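Berry Prints on Household Cloth: A Pattern Study
Student project report, Surface Design, Urnell College

I got hooked on this topic in January, when I started noticing how many tablecloths have berries on them. Why berries? And why do some of these prints look lively while others just look busy? I wanted to find out how a small motif gets turned into yards and yards of cloth.

Most printed cloth is built from one tile, the repeat. In a straight repeat the tiles sit in plain rows, and the eye finds the grid very fast. In a half-drop, each column slides down by half a tile, so the clusters seem to wander. It's such a simple trick – I spent a whole evening cutting up paper just to watch it happen!

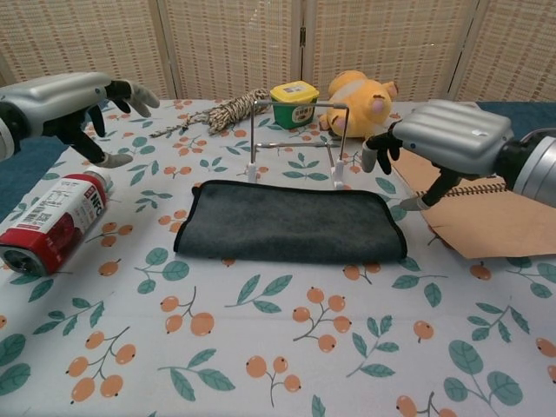
Figure 1. Orange berry clusters and sage-green leaves on a white tablecloth.

For my own design, which I named Bendia, I drew 8 clusters and joined them with thin, curving stems. The first tile was a mess. All the heavy clusters landed along one edge, and once repeated they made a dark stripe across the cloth. Turning two of them around fixed most of it.

Color was the part I loved best. I tried rust, plum and a bright red before settling on a soft orange with gray-green leaves. The bright red looked great on screen and much too loud on cotton (my test piece is 22 inches wide). Next I want to try the same tile in a half-drop on linen, with smaller leaves.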